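Nustbridge Evening Classes: Keeping a Shared Room
Handout 6, Wiping Down a White Table
Tutor: Vesela Matić

White tables are bought by people who don't clean them. You'll meet plenty in your working life, so we may as well get good at them. Read this before the practical, and bring a cloth of your own.

Clearing the top

Start with whatever lives on the table. Frames and flowers go to one side, large flat sheets come off altogether. Wiping neatly round an object leaves a tidy outline of your laziness, and Gediminas will find it. 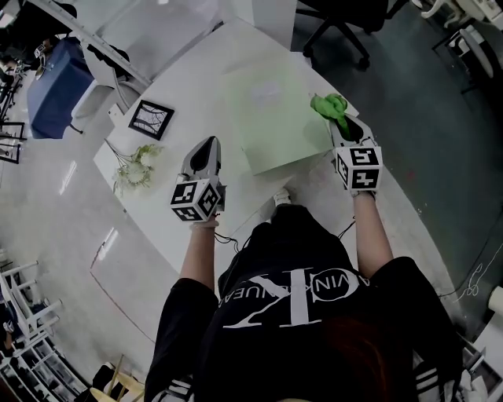
Should artificial flowers be washed along with the table?
Only now and then. Dust them first with a dry brush, well before you wipe, or you'll be doing the table twice.

The cloth

Microfibre, slightly damp, in a colour you can't possibly lose on a white surface. Fold it if you can bear to. A bunched cloth still cleans, but it has fewer fresh faces to turn to, and by the far corner you're mostly giving the dust a tour. Those of you who did the May session with paper towels may now feel ashamed.

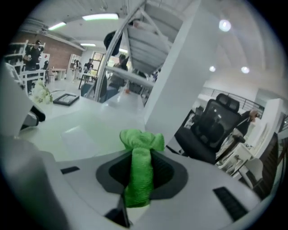 The wipe

Work from the far side towards yourself in overlapping strokes. Press flat. Curved edges get one slow pass at the end, following the curve. Frames lying about on the table get lifted, wiped beneath and put back once the top is dry.
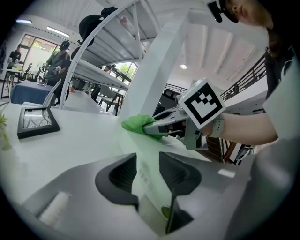

Glass is a separate job with a separate, dry cloth. Mārtiņš used the table cloth on his last term and we looked at the smears for 10 minutes as a group.

For next time: read page 971 of the Sestent binder (yes, the binder is that long) and write 600 words on crumbs.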